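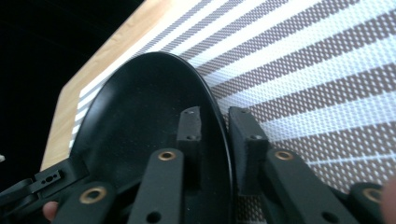
The Sustero clip-on grow light has been over my pepper and basil seedlings since September, and I've used it long enough to say what it does well. It comes with one lamp head, a gooseneck, a clamp and a timer in the cord. The clamp opens wide enough for a thick shelf, and the neck reaches 17 inches when it's straight. The light falls in a long patch, so a row of small pots suits it better than a big square tray. I stand mine in a smooth black oval dish with a raised lip, the same sort as in the photo, and the light covers it end to end.

Growth has been good. The basil had true leaves well ahead of the batch on my windowsill and the stems stayed short. The peppers were slower, but peppers always are. I keep the lamp 11 inches above the soil and drop it a little if anything starts to stretch. The box claims 700 lumens. I have no way to check that, but it's bright enough to be annoying if you sit next to it.

The timer is the weak part. It has 3 settings and forgets all of them if the power goes out, so after a storm you have to set it again at the hour you want it to come on. The neck also sags by the end of the week if you pull it all the way out. I ended up tying it to the shelf above with garden wire — ugly, but it holds.

I had a Kavanagh bar light before this one. It was stronger and it needed two hooks in the ceiling. For a couple of herbs on a shelf I'd take the Sustero. For a full tray of tomatoes I wouldn't.

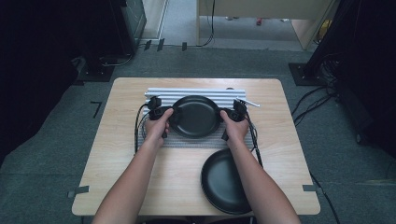 Bernadette Kinsella wrote in to say that hers sagged too until she tightened the small screw under the lamp head, and that a cheap plug-in timer gets around the power cut problem if you leave the built-in one switched to always on. I've tried the screw and it does help some. The plug-in timer I haven't bought yet.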